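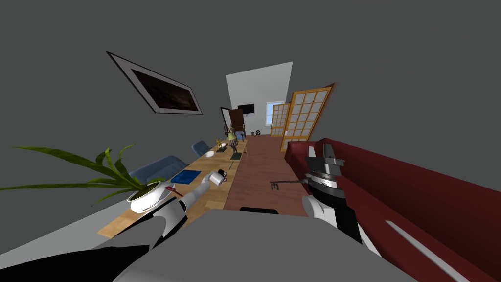
Slide 1: Watering houseplants through the winter

Good evening, and thanks to Youssra Bouazza for setting up the chairs and the projector. My name is Ostap Ivanyshyn. I ran the plant desk at the Fetmont garden center for nine years. Tonight is only about water. Feeding and repotting are in the July talk.

Slide 2: Why winter is different

Days are short and most plants slow down. They drink less. The soil stays wet longer, and roots that sit in wet soil rot. Most of the sick plants people brought to my counter in January had been watered too often.

(Ask: who waters on a fixed day? Wait for hands.)

Slide 3: Check before you water

Push a finger into the soil up to the second knuckle. If it feels damp, leave it alone. For long-leaved plants on a dining table or a shelf, lift the pot too. You will learn the weight after a few weeks.

Slide 4: The Kurkeck log

We kept a notebook on 129 pots in the Kurkeck greenhouse over one winter. 33 of them showed root rot by spring. Nearly all of those stood in saucers with water left in them. Empty the saucer after half an hour.

(Pass the notebook around. Get it back before the break.)

Slide 5: Dry air

Brown tips usually come from heating. Move the plant away from the radiator. Misting helps for a few minutes and then it's gone. A tray of wet pebbles does a little more.

Slide 6: Tap water

Room temperature is best. Fill the can the night before.

Break, then questions. Cuttings are on the back table, 2 per person. Sign-up for July is by the door.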